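Home Contents Chapter 3 Glossary Index

Chapter 3: Why the Small Movie Matters

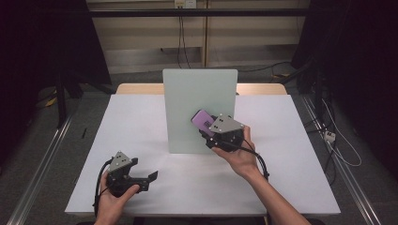 3.1 Where I'm Starting From

I fell for cheap movies in a theater with 13 people in it, and I was one of the 13. The movie was called Gikano. It takes place over a single night shift at a ferry terminal, and almost all of it is two coworkers talking while they wait for a boat that's running late. I went in because it was raining and the ticket was cheap. I came out and sat in my car for a while before driving home, because I wanted to keep hearing those two people talk!

So you know my bias going in. I love this stuff, and I'm going to spend the next few sections trying to get you to love it too (or at least to see how it's put together, which is what your instructor is probably grading you on).

In Chapter 2 we talked about plot, and I gave you a lot of big, loud examples with chases and trials and weddings in them. Those are great for learning structure. You can practically hear the gears turn. Small movies hide the gears, and you'll have to watch a little harder to find them.

3.2 What Do I Mean by "Small"?

I mean a few things at once, and I'll admit they don't always line up. Budget is the obvious one. But I also mean a small number of places, a short stretch of story time, and stakes that would sound silly if you described them to a stranger. In Olteo, the whole second half hangs on whether a woman will return a borrowed winter coat. Try pitching that at a party. On screen it's almost unbearable, and by the time she's standing on the porch with the coat over her arm I'm a wreck every single time.

A movie can be cheap and still think big. Tudose was made for very little money and covers three generations of one family, with a war in the middle. I don't count it as small, even though my students argue with me about this every July when I teach the summer section. You're welcome to argue too. There's a question about it at the end of the chapter.

3.3 Talk as Action

When characters talk in a big movie, they're often getting you ready for the next thing that happens. In a small movie the talk usually is the thing that happens. Somebody makes a joke and the other person doesn't laugh, and the friendship has changed.

I once sat down with the script of Starkimis and counted 816 lines of dialogue, then marked every line where one character wants something from another and won't say it out loud. My pencil hardly left the page. Try this with any scene you like, but keep it short. Two or three pages is plenty the first time.

Before you read on, pick a movie you've already seen and find one conversation in it that runs longer than a minute. Watch it once with the sound off and write down who moves and who stays put. Then watch it again with the sound on. Keep your notes, we'll need them in 3.4 when we get to blocking.

Related sections
Chapter 2: Plot and Its Machinery
3.4 Blocking a Conversation
3.5 One Location, Many Rooms
Chapter 4: Listening to a Movie
Key terms for Chapter 3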